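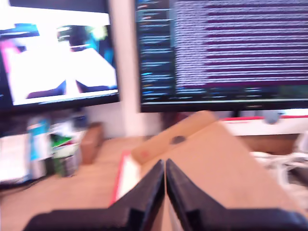 Moving Off the Old Desktop Client

When Malathi Rajan joined Ernoleck as lead developer, the order desk was still running a Java Swing program with 81 separate windows. Most had been drawn by hand in a form editor, and the database calls sat inside the button handlers. Changing a tax field meant opening 5 classes and hoping the login screen still came up.

Her team had 4 developers and no budget for a full rewrite. They began by pulling the queries out into a plain service layer and left the windows alone. Users saw no difference until November, when searches stopped freezing the screen – the slow work had been moved to a background thread.

"I wanted the boring part done first," Rajan says. "Once the data code has tests, you can argue about buttons all day."

Levente Takács, a consultant at Praltent, prefers to replace one window at a time with a web page. He did that at Kavine, where the old and new versions ran side by side for 2 years. It kept the business going, but every fix had to be made twice, and the two sets of validation rules drifted apart.

Ernoleck has kept Swing for the order desk. The stock reports now open in a browser and use the same service layer. The printing module is next, and Rajan expects the label templates to take longer than the code.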